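The street that stopped putting its bins out

Saadet Kaplan on running a refill shop, and what people throw away

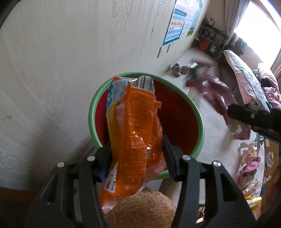
Soft plastic was what Nevzat Bilgin complained about first, the day the shop opened. He had washed and flattened a whole carrier bag of it over the winter and could find no one in Plorkthorpe who would take it. Saadet Kaplan wrote his complaint on the back of a till roll and pinned it above the counter, where it still is.

"He was right," she says. "I had a shop full of lentils and no answer for him."

Kaplan opened Firano in April, in what used to be a shoe repairer's on the hill. It sells dried food, washing-up liquid and soap by weight. Customers bring their own jars. She had worked in the office of a bakery supplier before that and says she knew a lot about flour and very little about shops.

The first months were slow. People came in, looked at the hoppers and went out again. Some thought it was a pet shop. "I had the oats in the window," she says. "I moved the oats."

What changed things was a letter she put through the doors of the streets nearby, 462 of them, asking people to keep their kitchen rubbish in a separate bag for a week and write down what was in it. She didn't want the rubbish itself. She wanted the lists. She got 11 back.

"I was disappointed for a day or so, and then I read them. They were very good lists. One man had written down every teabag. And nearly all of them said the same thing, which was wrappers. Crisps, biscuits, noodles, the film off a tray of mushrooms. I sold nothing that would replace any of it."

She now stocks plain biscuits, loose, and dried noodles in a tall bin by the door. The biscuits go soft if the lid is left up, so there is a sign. The noodles break when people use the scoop and she has given up trying to stop them. The broken ones go in a tub at the bottom and sell for less, mostly to people making soup.

I ask whether a refill shop is only for people with time and money. She has been asked before.

"Rice is cheaper here than in the supermarket. Pasta isn't. Soap is if you buy the big bottle once and keep it. I tell people that when they ask. If someone only comes in for rice, that's fine with me."

The other half of her week is Stumby, a collection round for soft plastic that she runs with Barış Baysal. They borrow a van on Sunday morning and go up one side of the hill and down the other. The bags are sorted in the yard behind the shop and taken to a depot at Dönmez, which presses them into board for fencing. It has to be clean. A yoghurt lid with yoghurt on it can spoil a bag, and Baysal opens every one.

"He's stricter than me," Kaplan says. "I'd let a crumb go."

The round costs money. Fuel and the depot's charge came to £600 over the summer, and the shop paid for it. She would like the council to take it on. She has had 2 meetings and a polite email.

"They say they're looking at it. I believe them. I think they'll be looking at it for a while."

Does she mind that the packets keep coming, however many she collects? She thinks about this while she weighs out red lentils for a customer, who has brought a coffee jar with the label half off.

"I buy crisps," she says when he has gone. "I like crisps. I don't know how you'd sell crisps out of a hopper. Collecting the packets isn't the same as not making them, and I'd like them made of something else. But that's for somebody with a factory."

For now she is trying to get hold of a second-hand grinder for peanut butter. The one she wants is in a closed café and the owner hasn't decided. She rings him on her way home most evenings, and he says he'll let her know.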